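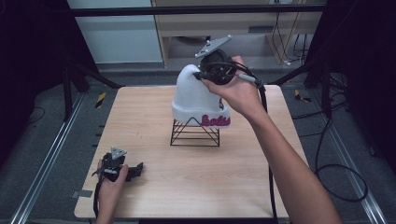
July, 4:40 p.m.
From the headwear bench, Desby workshop

Hat stands, round two. The foam head is retired. It stretched every crown it met and then the crowns stayed stretched, so we were shipping hats that fit the foam head beautifully and the customer less so. Replacement is the black wire stand, the one with the rectangular base and the rods leaning in toward the top like a tent somebody gave up on halfway. It weighs nothing, cost next to nothing, and was the last thing on the shelf I expected to like.

Tried it with the white beanie, cuff folded, magenta script to the front. Verdict so far: good for looking at lettering, bad for looking at crowns. The cuff hangs at a sensible height and you can read the script without picking the hat up. The top of the hat is another matter. Knit goes where the wire tells it, and the wire has opinions. Leave a hat on overnight and I expect a small nipple at the top, which is the word in my notes and will not be the word in the email to Hiltow.

Things I want to try before ordering more stands:

A tennis ball on top, under the hat. Ugly, hidden, probably the answer.
A disc of felt with a slit in it. Prettier, will slide off.
Bending the wires. Did this once on the last batch of stands and we now own several abstract sculptures.

Lettering

Hiltow wants 156 hats, white, with the magenta script on the cuff. The first digitized file came in at 3,013 stitches, and on a folded cuff that is less a logo than a piece of armor. The cuff stood up by itself. You could have eaten soup out of it. Second file is 1,381 stitches, lighter underlay, thinner tails on the letters, and the cuff folds again like a cuff.

What we lose is coverage. On a white hat the gaps between threads show as pale flecks in the magenta, mostly on the heavy downstrokes. At arm's length I can't see them. At the distance a client holds a sample from their face, I can. Going to add a little density back on the downstrokes only and leave the tails alone. Also use the water-soluble topping this time. Last time I skipped it to save a minute and the letters sank into the ribs.

Reminder for whoever hoops these: the script goes on the side that shows AFTER the cuff is folded. So it goes on upside down and inside out, as far as your brain is concerned. Put a safety pin on the outside of the fold, unfold, hoop to the pin. I have done this job for years and still got one wrong this morning. That one is now a very exclusive hat for people who like to read standing on their heads. It's in the scrap bin, help yourselves.

Fold depth: I've been going by eye and the results look like I've been going by eye. Cut a strip of card and use that. The card lives in the drawer with the Lam thread cones, and if it's gone, cut another.

Table

White hats show everything, so the table gets its own paragraph. There is a grayish smudge near the middle, a little above center from where I stand, soft at the edges. I'd been blaming the light, as the glare off the grain washes that side out nearly silver at certain angles and you can lose a mark in it completely. It's a mark. Might be residue, might be a worn patch, and I can argue either one depending on how much I feel like scrubbing.

There's also a tiny dark dot up toward the left. Either dirt or a knot. Picked at it with a fingernail, learned nothing.

Plan is a barely damp cloth first, along the grain, then wait up to 60 minutes before any white knit goes near it. If the smudge comes up on the cloth, good. If it doesn't, white scrap rubbed hard over the spot, and check the scrap. A stain that stays in the wood can stay there and have a long happy life. No solvent, please. The last person to use solvent on a bench in here was me, and we had to sell that bench as "rustic." 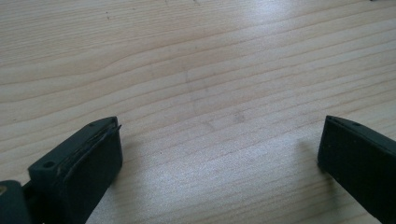

Left for tomorrow

Cloth test on the smudge, then the scrap test.
Restitch two cuffs with the edited file, one with topping and one without, so I can stop arguing with myself about it.
Buy a tennis ball. Hide the receipt from the Momura budget or call it tooling.
Leave one hat on the wire stand overnight, bare wire, nothing under the crown, and look at the top first thing.
Ask Hiltow whether the hats ship folded flat or stuffed. If flat, the whole crown question can wait until they want photos.
New needle before the white ones. The old one has been clicking.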